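Open Day at Jarnavance: the gallery

What a day! Jarnavance opened its workshop to the neighbourhood again, and I went along with a notebook, a bag of sandwiches and far too many questions. The sign-in sheet had 61 names on it by lunchtime, and the line for the kitchen bench went out past the coat hooks. If you couldn't make it, have a scroll. If you were there, you may well be the person who asked the very good question about grip strength (I still want to talk to you!).

The theme this year was household robotics: hands, grippers, and the ordinary stuff they're meant to pick up. Hartmut Kuhlmann ran the demonstrations and Ilse Rathjen did the talking, though they swapped whenever one of them needed a cup of tea. They've worked together for 5 years and it shows. She'd be halfway through a sentence and he'd already have the next thing set up.

Ilse started us off with the Flutwood bench, their nickname for the mock kitchen at the back. She told us they built it on purpose to be a bit awkward, with real household clutter and surfaces that throw the light around. Robots that do beautifully in a plain grey lab can get very confused by a shiny countertop, and she had a great story about an earlier model, Vogler, that spent a whole afternoon trying to pick up a reflection.

Then on to the hand itself, seen from its own side of things, with the fingers spread below the counter and the two squeeze bottles hanging nose-down in their wire rack.

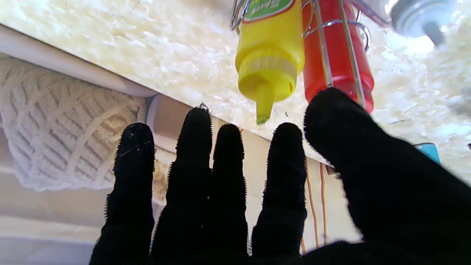

Page last changed: Apr 21, 2018

Yellow on the left, red on the right. I love how dark the hand looks against all that pale speckled countertop, and the bristly black covering gives every finger a fuzzy outline. Somebody's little boy said it looked like a gorilla reaching for the mustard, and that was the name it went by for the rest of the afternoon.

Squeeze bottles are a favourite test at Jarnavance. Hartmut explained that the trouble is all in the give: too light and the bottle slides, too firm and you're wearing the contents. A bottle also changes as it empties, so a grip that suited it in the morning might be wrong by dinner. He had us all try it blindfolded with our own hands, and I can report that humans are not as good at this as we like to think. My sleeve has been through the wash twice.

The control software is called Nusitis, and it had its own table with 2 laptops and a very patient student. She let people scroll through the grasp log, which had 252 attempts in it from the week before, good ones and bad ones together. I could have stayed there all day. You pick a line, read what the hand was trying to do and how the try was scored, and then of course you want to read the next one.

My favourite part came near the end — a long, rambling question session with everyone perched on stools and packing crates. Would a hand like this be any use to someone with arthritis? Does it need to look like a hand at all? Ilse was really frank about how much is left to do, particularly with soft things like cloth, and she got a round of applause for saying "we don't know yet" to a question about cost.

Big thanks to both of them for staying an hour past closing. There's talk of another afternoon in June, with more time for hands-on stuff and hopefully a second kettle. I'll post the details once I've got them. If you took pictures of your own and don't mind sharing, send them over and I'll add them to the gallery with your name — I'd especially love one of the blindfold challenge, as long as my sleeve isn't in it.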